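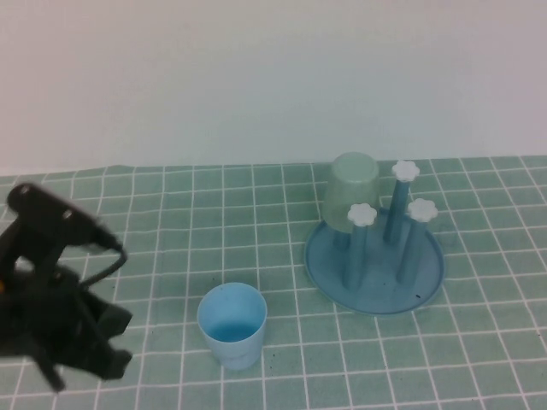

Bras de table, suite : la pince, le câble et les gobelets

Publié le 28 mars 2020 dans Atelier

J'avais laissé le projet en décembre avec un bras qui bougeait correctement à vide et une pince qui ne tenait rien. Depuis, j'ai refait la pince, changé l'alimentation et déplacé le tout de l'établi vers une table contre le mur, où il y a plus de place pour le débattement. Le bras est toujours le kit Portela, modifié au poignet. Le contrôleur est une carte Nivton, achetée d'occasion, avec son logiciel d'origine que je n'ai pas touché.

L'exercice que je me suis fixé est simple à énoncer : prendre un gobelet en plastique posé sur la table et le mettre à l'envers sur un piquet de l'égouttoir. Il faut attraper, lever, retourner, viser, descendre, lâcher. Chacune de ces étapes marche séparément depuis un moment. Les enchaîner est une autre affaire.

La pince d'abord. L'ancienne avait des mors plats en aluminium, découpés à la scie, et glissait sur tout ce qui est rond. La nouvelle est imprimée, en noir parce que c'était la bobine montée sur la machine. J'ai imprimé la platine de fixation à part, pour pouvoir changer les doigts sans démonter le poignet. La première platine s'est fendue au serrage, le long des couches. J'ai retourné la pièce sur le plateau pour que les couches travaillent dans l'autre sens et je n'ai plus eu de problème.

Le câble m'a pris plus de temps que prévu. Sur la version précédente il était tendu le long de l'avant-bras et tirait sur le connecteur dès que le poignet tournait. Deux connecteurs arrachés, dont un qui a emporté la piste. J'ai maintenant laissé une boucle libre qui passe sous la platine. Ce n'est pas joli, elle dépasse, et il faut vérifier qu'elle ne balaie pas la table dans les positions basses. Une gaine spirale la rigidifiait trop, je l'ai enlevée.

Pour le serrage, je suis passé par trois réglages. Au début, la pince se fermait jusqu'à la butée et écrasait le gobelet, qui sautait ensuite en reprenant sa forme. J'ai limité la course, mais un gobelet pris un peu plus haut ou un peu plus bas n'a pas le même diamètre, les parois étant évasées. Finalement je ferme par petits pas et je m'arrête quand le courant du servo monte. Le seuil est à 200 dans les unités de la carte (je n'ai jamais trouvé à quoi elles correspondent, la notice Nivton n'en parle pas). En dessous de cette valeur, ça glisse, et nettement au-dessus, ça écrase.

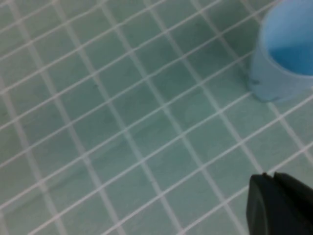

La caméra du poignet est la partie que j'ai le plus reprise. Elle est petite, sa mise au point est fixe, et l'image est molle dès que le bras se déplace. J'ai d'abord essayé de corriger ça par logiciel, sans grand succès. La solution a été d'arrêter le bras, d'attendre un peu, puis de prendre l'image. Cela ralentit tout le cycle mais la détection devient stable. J'ai fixé l'attente à dix images jetées avant celle qui compte.

Le support est décalé sur le côté, ce qui fait que les doigts apparaissent dans un coin et jamais au centre. Il faut donc un décalage fixe entre ce que voit la caméra et l'endroit où la pince se referme. Je l'ai mesuré au réglet, puis corrigé à la main. Il change un peu selon la hauteur, j'ai fini par faire un petit tableau avec une valeur par palier et une interpolation entre les deux plus proches.

Le quadrillage de la nappe est pratique pour ce genre de réglage. Les lignes blanches sur le vert donnent une référence visible quelle que soit l'orientation du poignet, et j'ai pu contrôler la perspective sans imprimer de mire. Il y a quand même un défaut : une nappe n'est pas plane, et elle bouge. Je l'ai scotchée sous le plateau aux quatre coins. Avant cela, il suffisait que je m'appuie sur la table pour perdre l'alignement.

La détection du gobelet se fait par couleur, avec un seuil sur la teinte et un contour. Le bleu clair ressort bien sur le vert. Le vert pâle translucide, beaucoup moins, et pour l'instant je le place moi-même sur l'égouttoir avant de lancer l'essai. Je sais qu'on peut faire mieux avec un modèle entraîné. J'ai commencé à regarder la bibliothèque Raltiveo, qui a l'air de tourner sur une petite carte, mais je voulais d'abord une base qui marche avec des méthodes que je comprends.

Reste l'égouttoir. Les piquets n'ont pas tous la même hauteur, ce que je n'avais pas prévu en écrivant la routine de dépose. La première version descendait toujours à la même cote. Sur le piquet le plus haut, le fond du gobelet venait buter sur le capuchon en forme de fleur et le bras continuait de pousser. J'ai donc enregistré une position par piquet, à la main, en amenant le bras au bon endroit et en notant les angles. Si l'égouttoir est déplacé, tout est à refaire. J'ai tracé le contour du socle au crayon sur du ruban adhésif, puis j'ai décollé le ruban parce qu'il faussait la détection. Il faudra trouver autre chose.
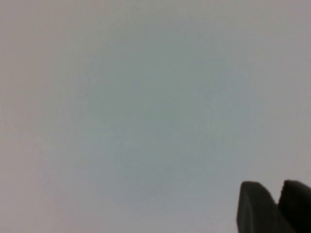 Autre point à traiter, les moments où la caméra n'a rien d'utile devant elle. Quand le poignet pivote, elle peut se retrouver face à une zone unie, et mon programme cherchait malgré tout un contour. Avec une exposition automatique qui dérive, il lui arrivait d'en trouver un dans une simple variation de gris, et le bras partait vers un gobelet qui n'existait pas. J'ai ajouté deux tests : le contour doit dépasser une surface minimale, et la saturation moyenne à l'intérieur doit être franche. Si l'un des deux échoue, le bras revient à sa position de repos et recommence la recherche. J'ai aussi bloqué la balance des blancs, que le pilote remettait en automatique à chaque démarrage.

J'ai tenu un journal des essais dans un fichier texte. La ligne la plus utile est la 1242, où l'on voit la position demandée et la position lue diverger sur l'axe du coude. Le jeu venait d'une vis desserrée dans le renvoi. Un peu de frein-filet, et la répétabilité est redevenue correcte. J'avais passé deux soirées à chercher l'erreur dans le code.

Côté alimentation, j'ai remplacé le petit bloc d'origine par un Nurkel plus costaud. L'ancien s'écroulait quand le coude et l'épaule démarraient ensemble, et la carte redémarrait. J'en ai profité pour séparer l'alimentation des servos de celle de la caméra – j'aurais dû le faire dès le départ, les coupures d'image venaient de là.

Ce qui reste sur ma liste : une butée pour caler l'égouttoir, des patins plus souples sur les doigts, un vrai passe-câble au niveau du coude, et un bouton d'arrêt posé devant moi au lieu de l'interrupteur de la multiprise. Les fichiers de la platine sont en version 14, je les mettrai en ligne quand j'aurai repris les trous de vis, qui sont un peu justes.

Classé dans : Atelier, Bras de table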